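Flirside Community Forum
Shared Spaces and Furnishings > Workrooms
Topic: Coat storage in a workroom with a plank floor

Boyer_Facilities
Members are invited to comment on the furnishing of the second workroom at Boyer before the new lease begins. The room has white walls and a wooden plank floor, with a workbench toward the back. The matter to be settled is coat storage. At present we rely on a freestanding coat rack. A proposal has been received to replace it with wall hooks from Pakeck, and the sum set aside is 200 dollars, fittings included.

Sylvain Baudry
I would recommend keeping the freestanding rack. Wall hooks were installed in our own building in January, and the landlord has since asked for the plaster to be restored at our expense. A rack can be moved when the benches are moved. The lease should be read closely on this point before any drilling is approved.

northhall_admin
I respectfully disagree with the previous post. A branching rack takes up floor space on all sides, and once it holds winter coats it becomes wider still. In a room where people stand at a bench, the passage to the door must remain clear. Our fire inspection report raised this in plain terms. Hooks set on a painted board require only a few screws, and most landlords will accept them if asked in writing.

Fotero Office
Has either party considered bags? Our users keep their backpacks on while they work, whatever storage we provide. We purchased a row of hooks and they remain largely unused. A low shelf near the bench was better received, although it collects packaging and has to be cleared every Friday.

Boyer_Facilities
Thank you for these replies. The question of bags is a fair one and applies to us as well. The rack stands near the bench, with the doorway in the wall behind, and people do work there with a backpack on. Two pendant lamps hang on the left side, toward the back, so any tall unit would need to be placed with care.

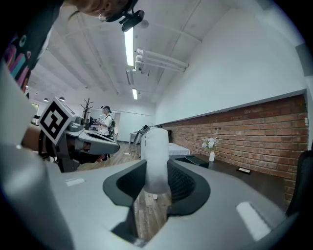 northhall_admin
My position is unchanged. I would move the rack to the corner farthest from the door as a temporary measure and request written permission for a hook board in the meantime. Please also confirm the type of floor finish. Felt pads should be placed under the rack if the planks are oiled.

Sylvain Baudry
Felt pads wear through quickly under a loaded rack. Rubber feet are preferable, provided they do not mark the finish. I maintain that drilling should be avoided.

Boyer_Facilities
The floor finish will be confirmed with the landlord, together with the terms on wall fixings. No order will be placed with Pakeck until the reply has been received. Further comments may be posted in this topic until 15 April 2022.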